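Mug Tree Set – data card

Maintained by Kaede Fukuda and Soledad Villanueva, Milideo. Last revision: July.

Summary

Images of one household task: a mug goes from the table to a peg of a mug tree. The full set has nearly 3,000 images.
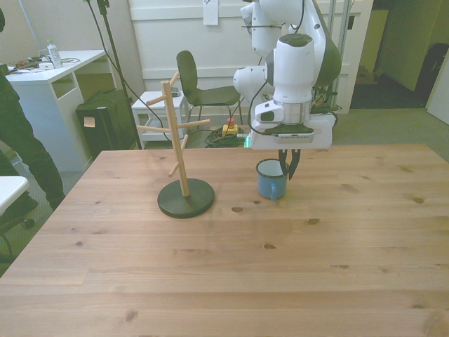 The task needs only two objects, and we kept the same pair for all recordings. The mug is small, light blue enamel with a dark navy rim, and it begins on the table beside the tree. We do not fix the distance between them – it is for the annotator to note.

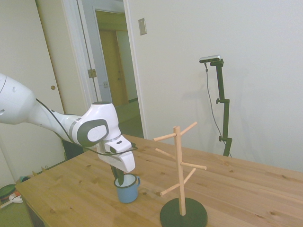
Objects

mug: enamel, one handle
mug_tree: wooden post and pegs, round black base
table: light pine, with knots

Please do not label the knots as stains. In the first version this mistake was made in 300 images, and Heloísa Miranda corrected them by hand.

Labels

Every image has one value for peg_state (empty or occupied) and one for handle_side. The handle side is always given as it is seen in the image, 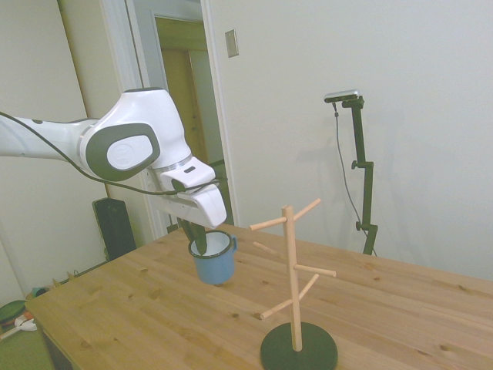
so the same position of the mug can have different values in two views. If the handle is hidden, write "unknown" and do not guess.

Splits

The test part has 1,000 images. Views of the same moment stay together in one part. 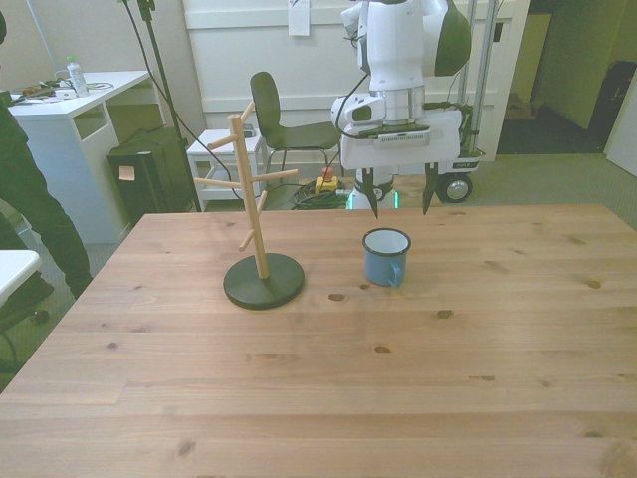
Mug on the table, peg_state: empty.

Contact

Questions about labels go to Chiamaka Shehu.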